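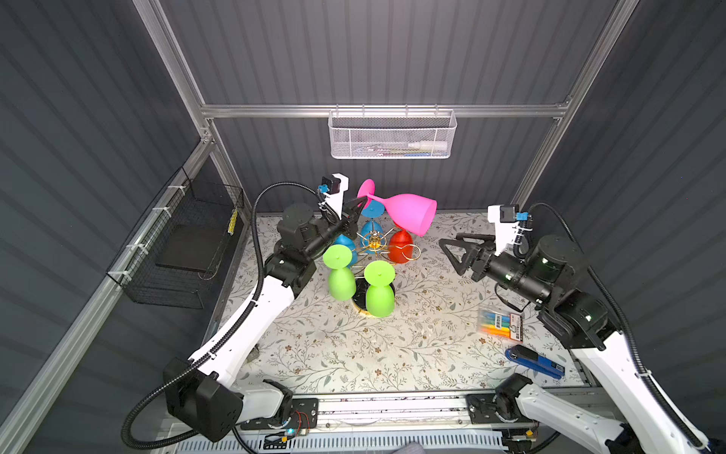
Glass Racking at Olano: Effects of a Two-Arm Robot Cell on Preparation Staff

Report of the student project, Work and Technology module
Submitted 2026-03-18

1. Purpose of the report

This report examines the introduction of a two-arm robot cell in the preparation department of Olano, a company that rents tables, linens and drinkware for private and corporate events. The cell, referred to in the company as Grudel, was designed by the engineering firm Amov to load stemmed plastic glasses onto display racks and to remove them again. The project group was asked by the department to describe how the work of the preparation staff has changed and to state which matters remain unsettled. The technical performance of the cell is treated only where it affects the people who work beside it.

2. Method

The group observed preparation shifts before and after the start of the trial in October. A questionnaire was given to the 30 employees of the department, of whom 26 returned it. Interviews were also held with shift leads and with the Amov technicians responsible for the cell. Employees were informed that their answers would not be passed to management in a form that could identify them. One planned observation of the evening shift could not be carried out because of a schedule change at the company, and the findings on evening work therefore rest on interviews alone.

3. The work before the trial

Display racks are used by Olano for drinks tables at receptions. Each rack has a central post and curved arms, and the glasses hang from the arms by the foot. Loading was done by hand at a standing bench. A preparation worker took a glass from a crate, checked the bowl and rim, turned the glass upside down and slid the stem into place. On days with several events the same worker could repeat this movement for most of a shift.

Wrist and thumb strain was the most common complaint in the interviews. Employees also pointed to advantages of the manual task. It could be done while talking, it required little supervision, and new employees learned it quickly. Several long-serving employees described the bench as the place where they had come to know their coworkers.

4. The work during the trial 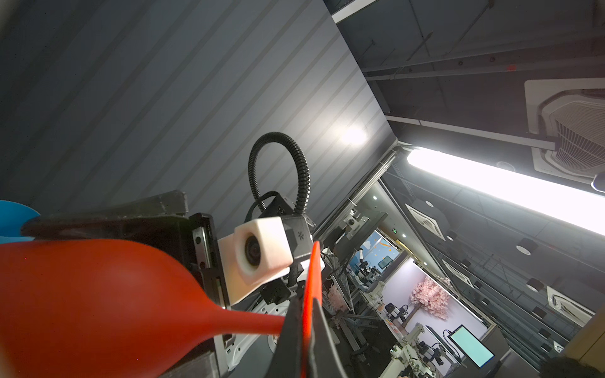

The preparation worker no longer handles each glass. The worker now places the rack, supplies the glasses, starts the program and deals with stops. Amov set a training period in which every participant completed 50 racks with a technician present and a further 50 without one. Only after these 100 racks was a participant entered on the list of approved operators.

The group observed that the remaining manual work is less repetitive but more often interrupted. An operator may stand without a task for several minutes and must then respond quickly when an arm stops. In the questionnaire, employees rated physical effort lower than before and rated mental effort higher. Comments on waiting time were divided. Some employees welcomed the pause, while others wrote that they felt watched when they were not visibly busy.

A further change concerns inspection. When glasses were loaded by hand, the check for scratches and residue took place in the same movement. It is now a separate step performed at the crate. Two shift leads reported that in the first weeks it was sometimes skipped, as each person assumed that someone else had done it. A sign-off sheet was then introduced. Employees accept the sheet but consider it additional paperwork, and the group found that it was not filled in consistently.

5. Handling of stops
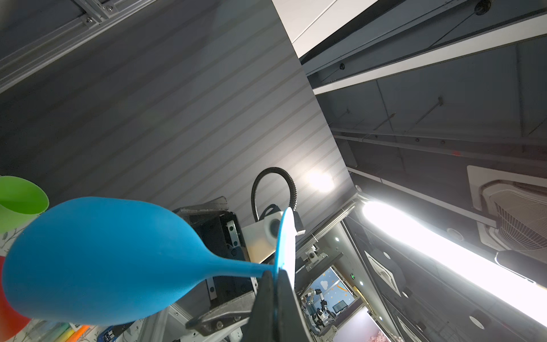 Stops at the cell are the main source of new skill requirements in the department. Operators must judge whether a glass can be released safely, whether the program may be resumed, or whether a technician must be called. The orientation of the glass is central to this judgment. The blue glass shown here is held by its stem and lies nearly horizontal, with the bowl to the left and the foot standing on edge above the gripper finger. In a position of this kind an operator must support the bowl before the grip is opened. The written procedure supplied by Amov says only that the part is to be "removed from the tool," and employees have added their own notes to the copy kept at the cell.

These notes are of considerable practical value. They cover where to place the other hand, which colors of glass are hard to tell apart in evening light, and in which order the rack should be cleared. At present they are not recognized as part of the training material, and their authors receive no time for writing them. The technicians interviewed stated that they had read the notes and had changed one step of the program as a result.

6. Job classification and pay

Approved operators remain in the same pay grade as other preparation staff. Management's position is that the trial is temporary and that grades will be reviewed if the cell is kept. The operators interviewed regard the responsibility for stops as a present duty. No positions have been cut during the trial. Temporary workers were called in less often in this period, but the group could not establish whether the cell or a smaller number of bookings was the cause.

7. Recommendations

The group recommends that the operators' notes be incorporated into the official procedure and that working time be set aside for keeping them current.

Inspection should be assigned by name at the beginning of each shift.

Operators should rotate between the cell and other preparation tasks within a shift. The layout used at the Lim warehouse, where the crate bench faces the cell, permits this without extra staff and also allows conversation between the two stations.

The question of pay grade should be settled before further employees are trained. The group requests that the questionnaire be repeated with the same wording once the trial has ended, and has left the form and the coding sheet with the department for that purpose.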